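4.2 Sorting what is soft: sponges on the shelf

I came to sponges late. The first half of this project was about mugs and jars, which have the good manners to stand where you put them, and I assumed sponges would be the easy afternoon. They're cheap, they don't break, and everyone knows what they are. Then I tried to write down a rule for where each one should go and got stuck for most of December.

The trouble is that a sponge doesn't really have a front. A jar has a label and a mug has a handle, so when I asked people in the Miston interviews whether a shelf looked tidy, they could point at something and tell me it was facing the wrong way. With sponges they went by color first, then by whether the thing was lying flat, and only after that (if I pushed a little) by what kind of sponge it was. One person in the Jiltholm group told me a scrub sponge and a soft sponge should never share a shelf, and then cheerfully put them side by side about a minute later. I've kept that one in my notes because it sums up a lot of what we ran into.

So for this part of the study I used a small shelf unit with 2 shelves and a mixed lot of household sponges. Some are plain blocks and some are layered, with a scrubbing side in one color and a softer side in another. I left the choice of colors alone and didn't try to match them to the shelves. Berhe (our earlier pilot, described in Section 3) had matched everything, and people spent the whole session talking about the color scheme. We didn't learn a thing about storage from it, though the shelf did look lovely!

I should say something about the wallpaper as well, since two readers of the draft asked. It's a busy winter print with bullfinches, pinecones and dark branches, and I like it very much. Most kitchens and utility rooms I visited for this project had something going on behind the shelves — tiles, a calendar, a row of hooks — and a blank white wall felt wrong for a study of ordinary putting away. The people who rated the arrangements got used to the birds quickly. A few of them mentioned the red bellies when they talked about where the eye goes, and I've coded those remarks under "surroundings" in the Treteo scheme.

Each arrangement was judged partway through as well as at the end. I think the partway ones are the more interesting. When every sponge is on a shelf, people mostly say it looks fine and move on. When a few are still lying out in front, they start telling you what ought to happen next, and they don't agree. Figure 3 is a good case of this. The top shelf has its row of three and the lower one has two, with the right half still free, and there are three more on the work surface. Of the 40 people who rated it, most wanted the next sponge to go in that free half, and plenty of them said so before I'd finished reading out the question. The rest wanted to start over and group by color, which would mean putting the blues together and taking the top row apart.

I had expected the overlap to bother people more than it did. Two of the loose sponges are partly on top of each other, and in the jar sessions anything touching anything got a complaint. Here it hardly came up. My guess is that we're all used to seeing sponges in a heap by the sink, so a small heap reads as normal, but I haven't tested that and I'd be glad if somebody did.

Across the whole set we collected roughly 200 written comments, and the word that kept turning up was "row." People like a row. They'll forgive odd sizes and clashing colors if the things are lined up, and they get fussy about gaps only when the gap is in the middle. A gap at one end seems to count as room for later. I've gone back and forth on whether this is about sponges at all or about shelves in general, and the comparison with the jar data in Section 4.3 only gets me part of the way.

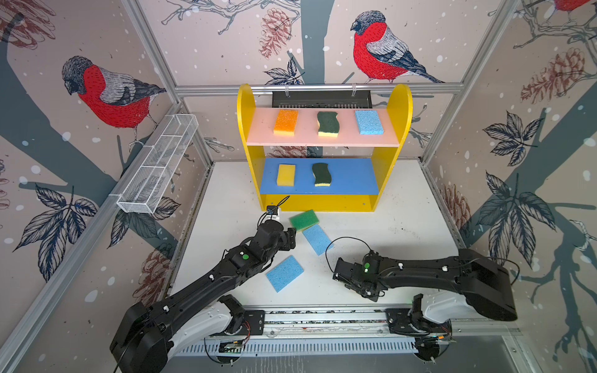

Figure 3. Partway arrangement: five sponges on the yellow shelf unit, three on the work surface.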